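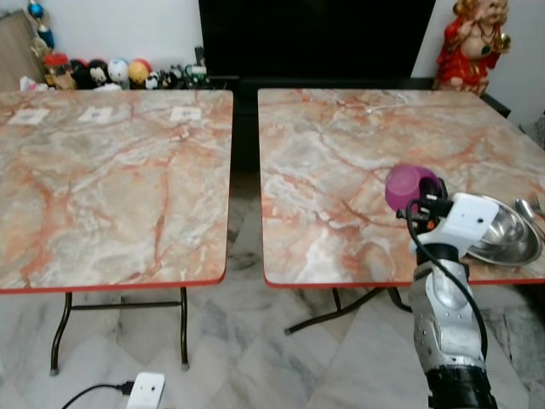
Nullby, 로봇 조작 셀 도입 예산 산정 기준 ‘Stikby’ 개정판 공개
장비 본체 외 부대비용 항목 세분화, 소형 작업대 단위 견적 양식 추가

자동화 설비 도입 컨설팅 기업 Nullby는 탁상형 로봇 조작 셀의 구매 및 예산 편성에 쓰이는 산정 기준 ‘Stikby’의 개정판을 공개했다고 밝혔다. 개정판은 로봇 팔 1대와 그리퍼, 작업대, 제어 장치로 이루어진 소규모 구성을 대상으로 하며, 연구실과 교육기관, 중소 제조업체의 구매 담당자가 차년도 예산안을 작성할 때 사용하도록 만들어졌다.

Stikby는 총 77개 비용 항목으로 구성된다. 기존 판에서는 본체, 말단 장치, 설치비의 구분이 견적서마다 달라 공급사 간 비교가 어렵다는 의견이 있었다. 개정판은 항목을 본체, 말단 장치, 작업 환경, 소프트웨어, 유지 관리의 5개 군으로 나누고, 각 항목에 최초 구매비와 연간 반복비를 따로 기입하도록 했다. 부가가치세와 운송비는 항목별로 포함 여부를 표시한다.

작업 환경군은 이번 개정에서 변경 폭이 가장 크다. 접이식 탁자와 같은 기성 가구를 작업대로 사용하는 경우와 전용 프레임을 제작하는 경우를 별도 양식으로 분리했다. 기성 가구를 쓸 때는 상판의 수평도, 하중에 따른 처짐, 다리 고정 방식, 인접한 상판 사이의 틈을 사전 점검 항목으로 기재한다. 전용 프레임을 쓸 때는 설계비, 가공비, 바닥 고정비를 각각 적는다. 두 양식 모두 전원 용량과 접지, 케이블 경로, 바닥 배선 보호재를 필수 기입란으로 두었다.

말단 장치군에는 취급 대상물 목록이 추가됐다. 컵, 접시, 숟가락, 포크처럼 형상과 표면 특성이 다른 물체를 한 작업대에서 다룰 경우, 구매자는 물체별 최대 폭, 중량, 표면 반사 여부를 견적 요청서에 적는다. 반사가 강한 금속 식기는 비전 센서의 인식 조건에 영향을 줄 수 있으므로 조명과 센서 비용을 같은 표에서 검토하도록 했다. 손가락 패드 등 소모품은 교체 주기와 단가를 함께 기재하며, 주기가 확인되지 않은 부품은 빈칸으로 두지 않고 ‘미확인’으로 표기한다. 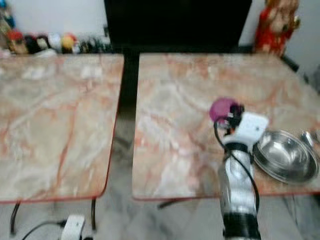
글 | Nullby 홍보팀 설비기획 담당

Nullby에 따르면 예산 초과는 본체 가격보다 설치 이후에 발생하는 항목에서 주로 나타난다. 케이블 연장, 작업대 재배치, 그리퍼 부품 교체, 캘리브레이션 재수행이 대표적이다. 개정판은 이 네 항목을 유지 관리군 상단에 배치하고, 최초 견적 단계에서 공급사가 단가를 제시하도록 요구한다. 단가를 제시하지 않은 공급사는 비교표에서 해당 칸이 공란으로 집계되며, 총액 순위 산출에서 제외된다.

케이블 항목은 팔을 따라 외부로 배선되는 방식과 내부 배선 방식을 구분한다. 외부 배선은 점검과 교체가 쉬운 반면 관절 회전 범위에 맞춘 여유 길이와 고정구가 필요하다. 내부 배선은 고정구 비용이 줄어드는 대신 교체 공임이 높게 책정되는 경우가 많다. 구매자는 두 방식의 3년 누적 비용을 비교표에서 확인할 수 있다. 누적 비용에는 교체 작업에 따른 가동 중단 시간이 포함되며, 시간당 중단 비용은 구매 기관이 직접 입력한다.

작업대 배치 항목에서는 상판 2개를 나란히 두는 구성을 기준 배치로 채택했다. 한쪽은 조작 영역, 다른 쪽은 대기 또는 적치 영역으로 계획하고, 로봇의 도달 범위가 두 상판에 걸치는지를 도면에 표시한다. 도달 범위가 한쪽 상판에만 해당하면 두 번째 상판은 장비비가 아닌 비품비로 분류한다. 이 구분은 감가상각 기간과 결재 절차에 영향을 주므로 회계 부서와 사전에 협의할 것을 권고했다.

개정 작업에는 설비 통합 업체 Butow와 시험 장비 임대 업체 Løken이 참여했다. Butow는 설치 공정의 공수 산정표를, Løken은 임대 계약의 표준 조건과 반납 시 점검표를 제공했다. Nullby는 양사가 제출한 자료와 자체 보유 견적을 합해 약 535건의 견적 항목을 검토했으며, 명칭이 다르고 내용이 같은 항목을 통합했다.

임대와 구매를 비교하는 계산표도 새로 포함됐다. 사용 기간, 월 임대료, 예상 잔존가, 보험료를 입력하면 손익분기 시점이 월 단위로 산출된다. 사용 기간이 확정되지 않은 과제는 최단 기간과 최장 기간을 각각 입력해 두 결과를 병기한다. 임대 계약에 부품 교체비가 포함된 경우 유지 관리군의 해당 항목은 중복 계상되지 않도록 자동으로 비활성화된다.

안전 관련 비용은 별도 군으로 두지 않고 작업 환경군에 편입했다. 비상 정지 장치, 접근 제한 표시, 위험성 평가 수행비가 이에 해당한다. 산정 기준은 비용 기입을 위한 문서이며 위험성 평가나 관련 법령에 따른 인증을 대체하지 않는다. 적용 의무가 있는 안전 조치는 설치 장소와 용도에 따라 구매 기관이 별도로 확인해야 한다.

Nullby는 “소규모 셀은 전체 금액이 크지 않아 세부 항목이 생략된 채 결재되는 일이 많다”며 “견적 요청 단계에서 항목 명칭을 맞추면 이후 변경 계약의 범위를 판단하기가 수월하다”고 설명했다.

기존 판을 사용 중인 기관은 변환표를 이용해 작성된 예산안을 개정 양식으로 옮길 수 있다. 변환 시 작업 환경군의 신규 필수 항목은 수동으로 입력해야 한다. 기존 판에 대한 문의 대응은 12월까지 유지된다.

개정판은 스프레드시트와 인쇄용 문서 형식으로 배포된다. 구성 파일은 비용 산정표, 견적 요청서, 공급사 비교표, 임대·구매 계산표, 변환표이다. 기존 판 사용 기관에는 추가 비용 없이 제공되며, 신규 기관은 Nullby 영업 창구를 통해 신청할 수 있다.

제품 및 자료 문의: Nullby 설비기획 창구
보도 관련 문의: Nullby 홍보팀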